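How to Store and Stack Paper Cups Without Crushing Half of Them

Every party supply site has a page on storing paper cups, and most of them want to sell you a dispenser. I have owned two. The first was a Volville wall tube that dropped cups three at a time, and the second went to the thrift store with the tags still on. What follows is what I do now, which costs nothing beyond the cups and a shoebox.

A word on quantity first. The bulk listing I looked at in February was for 2,979 cups, an odd number that the seller never explained, at a price per cup that looked wonderful until I worked out where they would go. Unless you run a coffee cart, a case of 500 is already more than a household closet wants. The per-cup saving is real, but so are the ones you throw out bent.

Step 1. Check the rims before anything goes in a stack

The rim is the strong part of a paper cup. It's also where you find trouble. Turn each cup over and run a finger around the rolled edge. You're feeling for a flat spot, a split, or a place where the roll has opened up. A cup with a flat spot will usually leak at the lip, and it will also sit crooked in the stack and push everything above it off line.

I have read that you should hold each one up to a lamp. I tried it on a sleeve and learned nothing my finger hadn't told me. 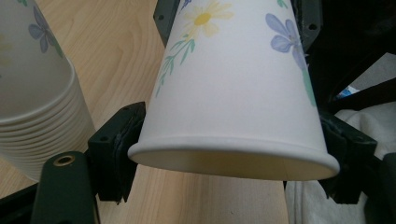 Floral cup, rim down, with more of the same pattern stacked to the left.

Step 2. Look at the bottom

Tip the cup on its side and look at the base. There should be an even edge all the way around and a flat disc inside it. If the disc bulges or the edge has pulled away anywhere, set the cup aside for pencils or seedlings. Don't bother with the water test that gets passed around, where you fill every cup and wait a minute. By the time you've dried them all you could have bought new ones, and damp cups put away in a stack stick together.

Step 3. Stack short

The usual advice is to keep cups in the tallest stack your shelf allows. I don't buy it. Tall stacks lean, and people grab them around the middle and squeeze. I stop at 11 cups. There is no science in that number. It's what fits under my shelf with room for a hand.

Lower each cup in and let it settle under its own weight. Do not push. Pushing is what wedges them, and a wedged cup gets its rim bent when somebody yanks it free with a plate in the other hand.

Step 4. Mouth up or mouth down?

Mouth down keeps dust out, and the stack stands on its widest part, so it's harder to knock over. Mouth up makes it easier to take one without touching the inside of the next, or so people claim. In my kitchen they put a thumb inside either way. I store mouth down in the closet and turn the stacks over when they go out on the table.

If you buy printed cups, there is a small argument for lining up the pattern. It looks nice for as long as it takes the first guest to get a drink. Skip it.

Step 5. Box them

Stand the short stacks side by side in a shoebox or a lidded bin. They should touch but not press. If there's a gap, fill it with the napkins you'll need at the same time anyway. Keep the box off the floor and away from the stove, the kettle and the dishwasher vent. Steam does more harm to paper cups than weight does, in my experience, and the cupboard over the kettle is exactly where most people keep them.

Those "Trustix" sealing clips that show up next to cups in the store do the same job as folding the sleeve over and putting a rubber band around it. I tested both for a season and couldn't tell the cups apart.
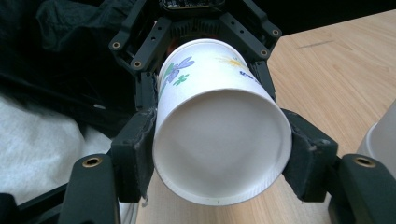 Raju: I'd argue with you on the stack height. I do the cups for the Pamgate summer picnic and we go to 25 or so with no trouble, as long as they stay in the plastic sleeve. Out of the sleeve, yes, they lean. But the thing about steam is right, we lost a whole shelf of them over the coffee urn.

Fair enough on the sleeve. Mine never survive being opened, which may say more about how I open them. If yours is still in one piece, leave the cups in it, lay it flat in the bin and check the rims when you take them out.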